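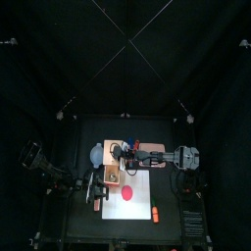 Supports & Braces / Wrist and Thumb

Skandero Wrist and Thumb Splint

The Skandero is a short splint that holds the wrist close to straight and limits movement at the base of the thumb. It is made by Sonance and sold by Pindham in left and right versions. People usually buy it for soreness on the thumb side of the wrist, for a mild sprain, or for support after a cast comes off, when a doctor or therapist has said a splint is suitable.

What it supports

The wrist has eight small bones set in two rows between the forearm and the hand. Ligaments tie the bones to each other and to the ends of the radius and ulna. Tendons cross the wrist on both sides on their way to the fingers and thumb. Two of the tendons that move the thumb share a narrow sheath just above the wrist, on the radius side. When that sheath is irritated, gripping, wringing and lifting with the thumb out can all hurt.

The joint at the base of the thumb is shaped something like a saddle. It lets the thumb swing across the palm and back, and it takes a fair amount of load whenever you pinch something. The Skandero limits the swing of this joint and leaves the tip of the thumb free. Most people can still hold a pen or button a shirt with the splint on, although it takes longer at first.

How it is made

The body is a knit fabric with a brushed lining. There are two stays. The palm stay is aluminum and can be bent by hand to match the curve of your wrist. The thumb stay is plastic and is fixed in place. Each sits in its own pocket, and the palm stay slides out for washing.

Three straps close the splint. The lowest goes around the forearm, the middle one around the wrist, and the last one around the thumb. All three pull in the same direction, so the splint can be put on with the other hand alone. The finished splint is 16 cm long from the forearm edge to the palm edge. It stops short of the knuckles.

Latex is not used in any part.

Sizing

Measure around the wrist at the crease with a soft tape. Keep the tape flat and snug. If one wrist is swollen, measure the swollen one.

Small: up to 16 cm
Medium: over 16 cm, for most adult wrists
Large: for wrists where the medium straps close with less than 2 cm of overlap

There is no child size. The smallest wrist the straps will close on is 12 cm, and the thumb section is cut for an adult hand.

Putting it on

Open all three straps. Slide the thumb through the thumb section until the web of the hand touches the fabric. Close the wrist strap first, then the forearm strap, then the thumb strap. The palm stay should run down the middle of the forearm. If it drifts to one side, open the forearm strap and turn the body a little.

The splint should feel firm. It should not leave deep marks, and your fingers should not tingle or change color. If they do, take it off, wait for the feeling to return to normal, and put it back on looser. If the tingling stays after the splint is off, call your doctor.

Shaping the palm stay

The stay comes with a slight curve already in it. Take it out before bending. Press it over the edge of a table a little at a time, then hold it against the wrist to check. Bending it back and forth many times in one spot will weaken it. A replacement stay is listed with the parts below.

When to wear it

Follow the schedule you were given. Some people wear a splint only for the tasks that bring on the pain, and others are told to wear it day and night for a few weeks. Joints that are held still for a long time get stiff, so ask when you can take it off to move the hand. Do not wear it over broken skin.

Pindham cannot tell you whether you have a fracture. A fall onto an open hand followed by pain in the hollow at the base of the thumb should be looked at before you buy anything here. 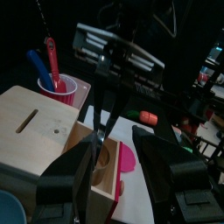
Funmilayo Adeleke wrote to us in May that the medium fit her well at the wrist but rubbed at the web of the thumb for the first week. She wore a thin cotton liner under it and the rubbing stopped. She also asked for a shorter thumb strap, as the end of hers kept catching on sleeves. The strap can be trimmed with ordinary scissors. Take off the hook tab, cut the strap from that end, and press the tab back on.

Jummai Omoregie asked whether the splint can be worn for typing. It can, but the palm stay raises the heel of the hand slightly, and a low, flat keyboard is easier to use with it than a thick one.

Washing

Remove the palm stay and close all the straps. Wash by hand in cool water with mild soap, rinse well, and dry flat. Do not put the splint in a dryer or on a radiator. The thumb stay is safe in water. Make sure the lining is fully dry before wearing it again.

Lint in the hook tabs is the usual reason a strap stops holding. Pick it out with a dry toothbrush.

Parts and related items

Replacement palm stay, aluminum, one size
Hook tabs, pack of 12
Bako cotton liner, fits under small and medium
Bako cotton liner, large

The Bako liners are sold singly. They have a thumb hole and no seam at the web of the hand.

Ordering and returns

Choose the side first, then the size. The side is the hand you will wear it on. Orders placed before 11 a.m. ship the same day. Unworn splints can be exchanged for another size or side if the hygiene seal on the lining is still in place. Trying the splint on over a sleeve does not break the seal.

Worn splints can be returned only for a fault in the stitching, straps or stays. Send a note saying which part failed and keep the packing slip, which has the batch number on it.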